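Notebook, glaze bench, October

Yellow liner, second round of line blends. Base is the Foltville recipe, unchanged except that the old feldspar is gone and Fukier is in its place. Sieved twice through 80 mesh. Gravity still high after sieving, so I let the bucket stand overnight and took off the clear water.

Batch size 300 g dry per blend. Stain at 12 percent in the first cup, stepped down from there. The Vidano stain wets badly. Blunge it separately in warm water before it goes into the base, otherwise specks.

Test pieces bisqued Sunday with Hamish Lockyer's tiles. Dip count of three, inside only, rims wiped and redone by brush. Brushed rims went on heavier than I wanted. Left them.

Firing: small kiln, slow to red heat, then medium to cone 6. Hold 12 min at top. Controller dropped the hold on the last firing, so I stood by with the cones this time. Witness cone at the back was flat, front one just past halfway. The bottom shelf runs cold and should not be used for comparisons.

Results by tile number:
46 - good melt, color even, slight pooling at foot
47 - pinholes, discard
48 - best of the set, a little green where thick 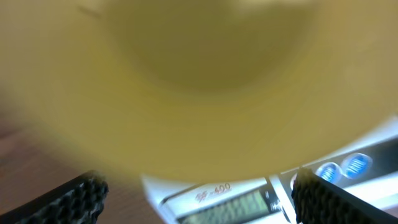

The green in 48 is probably iron from the new feldspar. Lockyer thinks reduction from the wax. I doubt it, the wax was nowhere near that side. To check: same blend over the white slip, same blend with no wax, both on the middle shelf.

Bright frit is down to the last bag. Reorder before the next base mix. Bucket relabeled, old label had the wrong cone on it.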